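Gilmartin Two-Arm Workstation
Set-Up and Operation Guide
Section 6. Tidying Tasks: What the System Can and Cannot Do
Revised 2 Oct 2024

6.1 Purpose of this section

This section explains how to prepare the workstation for tidying tasks, in which loose items are picked up from a surface and placed in a container. It also sets out the limits of the system. Customers often ask whether the workstation is ready to take over chores in a home or on a packing floor. At present it is suitable for supervised trials and for light, repeated work with known items. It is not suitable for unattended use in a household.

Read Section 3 (Emergency Stop) and Section 5 (Arm Calibration) before continuing.

6.2 What to expect

Putting things away is simple for a person and remains hard for a machine. The arms can place a rigid, plain item in an open container with good reliability once they have been trained on that item. Performance drops when items are soft, shiny, stacked or partly hidden. Clothing, cables and thin paper should be treated as outside the current range.

During acceptance testing at the Ellari site, the system completed 2,630 placements with rigid items. Most failures took place close to the container wall, where the fingers had little room to open. Operators should keep this in mind when choosing a container for their own trials.

6.3 Preparing the work surface

1. Switch the Cevex controller to HOLD. Confirm that the amber light is steady.
2. Clear the table and wipe it with a dry cloth.
3. Set the container within reach of both arms. Do not let any part of it hang over the table edge.
4. Press down lightly on each side of the container. If it rocks, replace it or turn it until it sits flat.
5. Place the items on the open part of the table. For a first trial, use no more than 20 items, all of them from the trained set.
6. Step behind the floor line.

Note: Woven containers may be used, but a raised or uneven rim can catch a fingertip. Raise the approach height by one step in the Placement menu before the first run.

Caution: Do not use glass, ceramic or any open vessel holding liquid. The force limit protects the arms and does not protect the item.

6.4 Running a tidying task

1. On the Brarel panel, select TASKS, then TIDY, then CONTAINER.
2. Choose the item set. If items differ in size, select MIXED. The system will then plan a separate grip width for each item.
3. Select the order. LARGEST FIRST is the default and leaves the smaller items to fill the remaining space.
4. Turn the controller to RUN and keep one hand near the stop button.
5. Observe the first two placements in full. If either item is dropped or released above the rim, press STOP and repeat the calibration check.
6. When the panel shows COMPLETE, return the controller to HOLD before reaching over the table.

The task can be paused at any point. Items already in the container are kept in the task record and will not be picked up again, even where they match the color of an item still on the table.

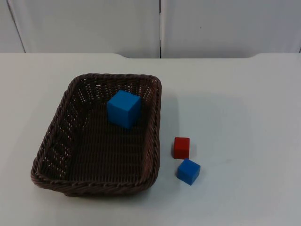
If an item is moved by hand during a pause, select RESCAN before resuming. The system does not otherwise look at the table again until the next pick, and it may reach for a place where the item no longer is. The same applies if the container is moved, even slightly.

Where two items are very close together, the arm may push one aside while gripping the other. This is normal. If the second item is pushed out of reach, the panel will show ITEM LOST and the task will end.

6.5 Household and shop-floor use

The workstation may be used on a shop floor for sorting small rigid parts, provided that a trained operator is present. Finger pads must be inspected every 2,000 placements and replaced if worn. Expect a trained person to finish the same work sooner – in our March trials, up to four times sooner.

Use in an occupied home is not approved. A home surface changes from hour to hour, and the system has no reliable means of telling an item to be put away from one that should be left alone. Children and pets must never be within the floor line while the controller is set to RUN.

6.6 After use

1. Set the controller to HOLD, then OFF.
2. Empty the container and check its inside for chips or loose fibers.
3. Record any dropped items in the site log, with the item type and the height at release.
4. Return the arms to the rest position as described in Section 5.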